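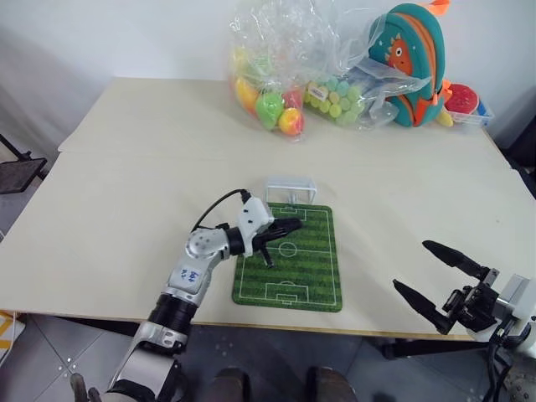 Arm 49 over the soccer mat, with a second gripper at right.

Newsroom > Our workplace > Threads

Beviteck Toys and Recreation, 11 Jan 2024

1/ Automation has been part of daily work at our returns and repacking centre since December. Staff, families and retail partners have asked what it means for the people employed there. We would like to set out where matters stand.

2/ The centre receives play sets, bagged toys and children's backpacks sent back by stores. Each item is checked, matched with its parts and either repacked or set aside. Last year the team handled 2546 play sets by hand.

3/ Two benches are now shared between staff and robot arms. The arms, supplied by Gonix, are being taught to place and straighten small parts such as toy goals and mats. Final checks remain with our employees.

4/ No position has been removed. Five employees have moved from full-time repacking to a mixed role, with half of each shift spent guiding the arms and recording faults. The mixed role is paid at the higher bench rate.

5/ Berenice Camacho, bench lead: "My wrists are better. My patience is about the same. Soft bags are still very hard for the arms and we do most of those ourselves."

6/ Concerns have been raised about pace. Under the agreement signed with staff representatives, the speed of an arm may not be used to set a target for any person. Alois Imhof is the contact for reports on this point.

7/ Training runs for four half-days and is paid. It covers safe distances, the stop button, cable checks and fault notes. Employees who prefer to stay on hand repacking may do so, and their hours are protected.

8/ Some questions remain open. Evening shifts have not been decided, and neither has the layout of the third bench. Staff will be consulted before either is settled. Written comments may be left with Selina Eberhard at the front office.

Comments

Johanna Zürcher: Will casual staff be offered the training too, or only permanent?

Cameron Grimshaw: Good to see the pace rule in writing. Please post it in the lunch room as well.

Recent threads
Holiday returns: dates for stores
New lockers and change rooms
Bench safety refresher
Grabner warehouse: parking changes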